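**Equipment planning lead for a tabletop handling lab – one position, Turnov site**

Posted December 30, 2019

We're hiring one person to plan and run the buying for our next round of robot equipment, and we're pretty excited about it! The lab at Turnov teaches robot arms to do small household jobs on a table: opening boxes, sorting packets, putting lids back where they belong. People do the jobs first with hand-held grippers, and what we record from them is what the arms learn from. Up to now the shopping has been done by whichever engineer was most annoyed by a shortage. We have outgrown that.

The money for the coming year is approved. What we need is someone who likes working out how to spend it well, and who enjoys a quote comparison more than most people would admit.

## What you'd be planning

The big item is Paisan, our project to go from a small set of recording tables to 11 of them, split between Turnov and the new rooms at Vasville. Vasville has floor space and power and not much else yet. You would start with a blank sheet and a floor plan (the floor plan has a door in the wrong place, we know, it's being redrawn).

Each table needs the same kit: a pair of hand-held grippers, cabling, stands, lighting, a recording computer and the objects people handle. Some of that is easy to buy. Some of it we make ourselves, and then the question is what to keep in stock. Gripper fingers are the thing we argue over most. Do we order one large batch of parts and live with the design, or pay more per piece and keep the freedom to change it in the spring? You'd be the one bringing numbers to that argument.

Other things already on the list:

- Spare cables. Lots of them, and in the right lengths for once.
- Replacement tabletops at Vasville, same finish as Turnov if we can get it.
- Storage for the household objects, which currently live in 24 crates with handwritten labels.
- A service plan for the arms. The current one runs out in September and we would like to have picked the next one well before then.
- Shipping between the two sites. Right now it's somebody's car.

## What a normal week looks like

Half at a desk, half in the lab. You'll talk to suppliers, keep the budget sheet honest, and chase delivery dates. You'll also sit down at a table and record a few sessions yourself, every week, for as long as you work here. We ask this of everybody who spends money on the equipment. An hour with a gripper in each hand will teach you more about cable length and weight than any spec sheet, and it's good fun once your wrists get the hang of it.

The tea box is a good task to learn on.

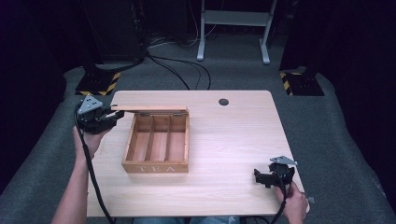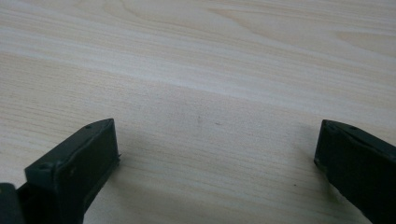 You would report to the lab manager and have your own signing limit of $1,000 per order. Anything over that takes a second signature. Orders over $2,000 need three written quotes, and we'd love your help making that less painful, as the form we use was written for office furniture.

In your first three months we'd hope to see a parts list for one complete table that a stranger could order from, a spending plan for Paisan month by month, and a short note telling us what we're overpaying for. Please don't be shy with the last one.

## Who we're looking for

Somebody who has bought technical equipment before. It doesn't have to be robots. Lab gear, stage lighting, workshop tools, hospital carts, machine parts for a farm supply business – all of that would carry over nicely. You should be comfortable in a spreadsheet and able to read a simple parts drawing, or willing to learn in the first few weeks with one of us next to you.

You should also be happy calling a supplier on the phone. Email gets us about half the answers we need.

It would help if you have set up a new room or site from nothing, or if you've worked somewhere that made some of its own parts. Neither one is required. No degree is required either. Programming isn't part of the job, although you'll be surrounded by people who will gladly teach you some if you show any interest at all.

## Practical details

Full time, based in Turnov, with regular trips to Vasville during the build-out. Expect those to bunch up toward the end, when the tables arrive. Travel is paid and counts as working time. We can be flexible on start and finish hours, and one day a week from home is fine once you know the lab.

A small part of the work involves our sister workshop in Siltumcombe, who machine some of our metal pieces. They're lovely people and they do need their orders early.

## How to apply

Send us a resume and one page (no more, please) on something you bought or planned for at work that went wrong, and what you changed the next time. We read that page first. Skip the cover letter.

If we'd like to meet you, we'll invite you to Turnov for an afternoon. You'll see the tables, try a recording session, and go through a real quote with us. We will pay for your travel. Bring questions about the budget, because we'll be bringing ours.

Part-time applicants should write too, and tell us what hours would suit.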